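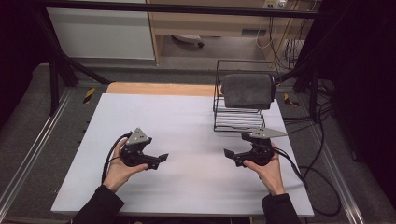
Lasholm, August 2020

Section 5. Preparing an Essay Manuscript for Submission

This section covers setting up a submission packet in Relemach, the manuscript manager used by the Darko Review and its partner journals. It assumes you have an author account and a finished draft. To create an account, see Section 2.

5.1 Set the category

1. Open the draft and select Manuscript > Category.
2. Choose Personal Essay, Memoir Excerpt, Reported Essay, or Criticism. The category decides which reader pool receives the file.
3. If the piece is part of a book in progress, check Excerpt and enter the working title of the book.

Note: A piece that mixes memory and reporting should be filed under the form that takes up more of its pages. Editors can move a file between pools, but the move restarts the reading period.

Caution: The category is locked once the packet is sent. To change it, you must withdraw and submit again, and the reading fee is not carried over.

5.2 Format the text

1. Apply the Standard Prose template. It sets double spacing and places page numbers at the upper right.
2. Mark section breaks with the Break command. Blank lines are removed on import.
3. Convert footnotes to endnotes. Relemach accepts up to 23 endnotes per essay; longer sets must be attached as a separate file.
4. Run Check Format. Items shown in red must be fixed before you can go on. Items shown in yellow are advisory. 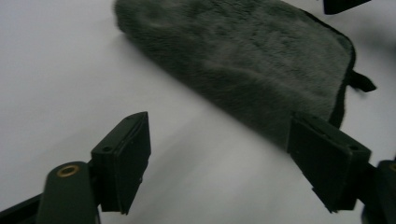

5. Save the checked copy under a new name. The checker writes over the open file, and tracked changes from earlier drafts are lost.

5.3 Remove identifying details

The Darko Review reads blind. Names in the body of an essay are allowed, including the author's own, but the title page, header, and file properties must be clear.

1. Select Tools > Clear Properties.
2. Delete the byline from the header on page 1. The template does not do this for you.
3. Enter your name, address, and biographical note in the Cover form only. The note may run to seven lines.

Note: Files exported from Dirkex keep the author name in a hidden field. Clear Properties does not reach it in versions before the May update — paste the text into a new document instead.

5.4 Send the packet

1. Select Submit and confirm the journal.
2. Record the packet number shown on the last screen. It is needed for any query or withdrawal.

Questions about categories go to Dzifa Addo, nonfiction desk. Questions about file errors go to Ekow Amegashie. Include the packet number in the subject line.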